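October, early

Woke at 5 with the wind already going. Lay there until the light came up and then gave in and made tea. The tank gauge says 4000 litres, and I had hoped for more after last week. The gutter over the back door is still leaking at the join, so a fair bit of what should have been in the tank is in the garden bed instead. The parsley has done well out of it.

Decided yesterday that I would walk the old rail line from Bromcombe as far as the trestle, and I did. Drove out straight after breakfast and parked by the goods shed. The council has put new gravel down on the first stretch, big sharp stuff that rolls under your boots, and I walked on the grass beside it until it ran out. After the second gate it goes back to the old surface, which is packed ash and much kinder.

There was water in the cutting but not enough to matter. Saw a pair of black ducks, a great many rabbits and one fox, a long way off, going along the fence line with its head down. The wattle is finished. The broom is just starting, and there is more of it than last year on the north side of the embankment. It should have been sprayed or pulled in winter. I wrote to the council in August and had a letter back thanking me for my interest.

The marker at the trestle says 108, which I have always taken for miles from the Grostport terminus, measured the old way by the inland loop. The paint has mostly gone but the figures are cut in, so it will last. Sat on the abutment and ate my sandwiches. Two of the bridge timbers have dropped since autumn and there is a new sign telling people to keep off, wired to the fence at a height where only a tall person would read it.

Coming back my left knee complained on the downhill, the same as in Easter week. I stopped more often than I wanted to. Will try the other boots next time. The brown ones have had it, the heel is worn down to one side and the glue has let go at the toe.

Stopped in Bromcombe for bread and a pie. The bakery has gone up again. The woman ahead of me was paying for a tray of lamingtons with coins and it took a while. Petrol was dear too, so I put in enough to get home and will fill up when I am next in Grostport.

Washing was dry when I got in, thanks to the wind. One pillowcase had gone over the fence into the neighbour's lemon tree and I got it back with the rake. Started on the pile, then left it and read the Sutter book instead. It is the second volume, the one on the branch lines, and he is better on the engineering than on the people. There is a whole chapter on culverts. I liked it, though I doubt many would. He has the trestle built in one season, and the local history pamphlet says two. I think the pamphlet is right, as there was a flood in the middle of it and the timber had to come up again from the port.

Rang the Zama people about the stove. They can't send the part until the end of the month, and the man said I could run it with the flue half open in the meantime. I have been doing that anyway. It goes through wood at a great rate. I have 100 split pieces stacked under the lean-to, counted this afternoon to see if they would do until the weather turns, and I think they will if I am careful in the evenings.

Soup for tea, the last of the pumpkin. Put the compost out and shut the chooks in.

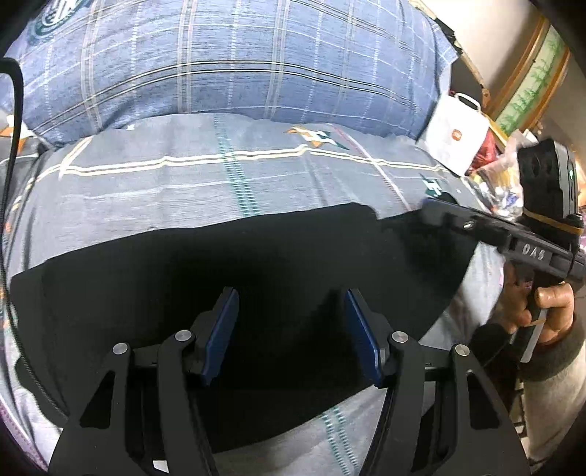
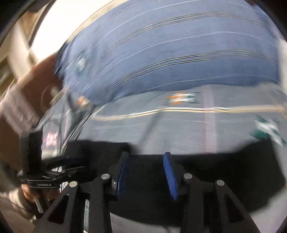
Knee is stiff tonight. Frozen peas on it, and an early night.

1 comment

bankside_walker
The timbers at the trestle went in the June flood, I think, as they were already down when I was there in July. If you go again, try coming in from the eastern road. There's a stile past the pump house and you miss the gravel altogether, and it's flatter for the knee. The pamphlet is right about the two seasons, too. My copy has the timber orders printed in the back.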